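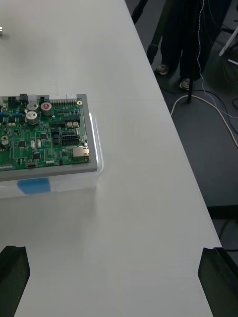
Figure 1. A green circuit board resting on a clear plastic container with a blue latch.

The Drawer in the Hall: What Households in Nesetberg Do With Things That Stop Working
Individual project report, Environment and Society
Thomas Costa
May 8, 2020

Summary

My project looks at what people in Nesetberg do with small electrical things once they break, and especially at the long gap between something breaking and something leaving the house. I sent out a questionnaire, received 290 completed replies and made two longer home visits. Between them the households who replied told me about 1,392 broken or unused items. Most were still at home. I had expected to write a report about recycling and ended up writing one largely about cupboards, which I hope the reader will forgive.

1. How I came to the subject

My grandmother had a sideboard with a deep bottom drawer, and in it lived a hairdryer, several radios, a carriage clock that ran on batteries and a great tangle of leads. When we cleared the flat we all stood looking at it and not one of us knew what to do with any of it. My uncle wanted to keep the radios. My mother wanted it all gone by teatime. In the end it went into a box and the box went into our loft, where it still is, so I can't claim to be writing from any great height.

When I came to choose a topic I first thought of doing the Ursu estate and its bottle bank, which would have been a good deal simpler, but I kept coming back to that drawer. My question, after some trimming by my tutor, was: why do households hold on to electrical goods that no longer work, and what would make it easier to let them go or have them mended?

2. How I did it

The questionnaire was one sheet, printed on both sides, with a map of the collection points on the back in the hope that people would keep it on the fridge. I delivered it by hand in October to the streets between the station and the river, and to the Ursu estate up the hill. Replies could be posted back or dropped in a box at the library, and most people used the box, even the ones who lived nearer to a postbox. I suspect they were going to the library anyway.

The questions asked what people had at home that didn't work or wasn't used, where it was kept, how long it had been there and what they thought would happen to it. There was a blank space at the bottom for anything else. I nearly left that out to save room and I'm so glad I didn't, as it gave me the best material in the whole project (and one very nice recipe for plum cake, from a lady who seems to have had the wrong sheet of paper in front of her).

The two home visits were with people who had ticked the line saying they would be happy to talk. Each lasted most of an afternoon. I took notes by hand and typed them up the same evening while I could still read them.

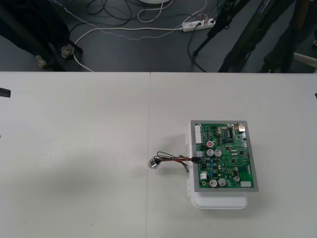

Figure 2. Circuit board in a grey frame on top of a white plastic housing.

3. What people keep

Telephones came first by a long way, followed by chargers and leads, then kitchen things such as kettles, toasters and hand mixers. Radios did better than I had guessed, thanks to the older streets by the river. Large appliances hardly appear at all. People get rid of a washing machine straight away, partly because the shop will often take the old one and partly because you simply can't shut a washing machine in a drawer.

The favourite places were a drawer in the hall or kitchen, then the loft, then the cupboard under the stairs. On the Ursu estate, where there are no lofts, the balcony and the top of the wardrobe took their place. One person wrote "in the oven, we don't use the oven", and I have thought about that household often.

4. Why they keep it

I sorted the written answers into six reasons, though plenty of people gave several at once and I had to use my own judgement in places. They were: it might be mended one day; it might be useful for parts; it has photographs or messages on it; it belonged to somebody; I don't know where it should go; and I have never thought about it.

The first of these was the most common and it surprised me how seriously people meant it. They knew what was wrong, or had a theory. A man in the second home visit had kept a bread maker for years because only the paddle was worn, and he brought out the paddle in its own envelope to show me. He had asked at a shop in Stelier and been told that the part was no longer sold, but he still didn't feel that the bread maker was rubbish. "It's only waiting," he said.

The fourth reason was the one I had underestimated. People wrote about a late husband's razor, a daughter's first telephone, a lamp from a shop that has closed. I don't think a better collection service would make any difference to these and I'm not sure it ought to.

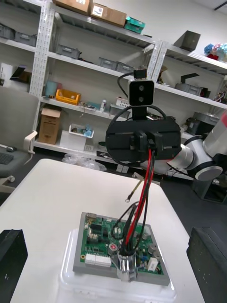 Figure 3. Red and black wires rising from a connector on the board.

5. What stands in the way of repair

Cost is the obvious answer and it did come up. A repair to a toaster can easily be dearer than a toaster. But the replies gave at least as much weight to not knowing whom to ask. The last repair shop in Nesetberg closed when its owner retired, and the nearest one now is in Stelier, a bus ride and a change away. People remembered the old shop very fondly, and several told me how the owner would explain what had gone wrong and let them watch.

A second difficulty is that many things are hard to get into. Casings are glued, or held with screws that no ordinary screwdriver fits. Once inside, older goods tend to have a handful of parts that a patient person can learn to recognise, whereas a crowded circuit board is discouraging to anybody who hasn't been shown how to read one. In my first home visit the lady of the house had opened her own radio, taken one look, and closed it again "out of politeness".

The third is shyness. I hadn't put it on the questionnaire at all, but it runs through the comments. People felt silly bringing in something cheap.

6. The Flikulell evenings

Flikulell is a small mending group that meets in the old school hall. I went along to see whether it answered any of these problems. You bring your broken thing, you sit down beside somebody who knows a bit more than you, and you have a go together. There is tea. Lamps and vacuum cleaners are the usual business, with a good deal of sewing on the side tables.

What struck me was how much of the evening was talk. Several visitors went home with the thing still broken but seemed quite content to part with it afterwards, having had it properly looked at. I would like to have followed this up, and if I were starting again I would build the project around it.

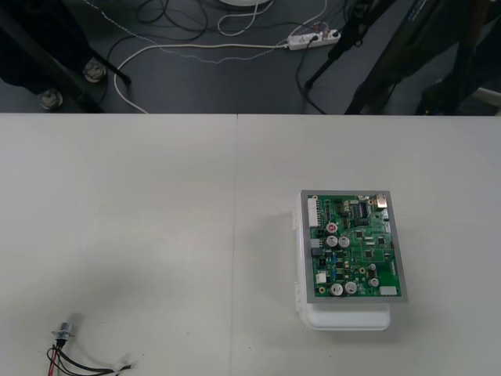
Figure 4. Circuit board with a long white pin header along its left edge.

7. Suggestions

I would suggest that the town put a small collection box for telephones and leads in the library, where people already go. The list of what may be left there should be in plain words and large print. I would also like to see Flikulell mentioned on the back of the waste calendar, as more than half the people I spoke to at the library had never heard of it.

8. Weak points

Those who answered were probably fonder of the subject than those who didn't. My count depends on what people remembered or could be bothered to turn out, and "unused" clearly meant different things in different houses. I also didn't ask anyone's age, out of politeness of my own, and regretted it as soon as I started on the tables.

Thanks

To everyone who filled in the sheet, to the library for looking after the box, to my two hosts for their afternoons, and to my mother, who has given me until the end of the summer to do something about the loft.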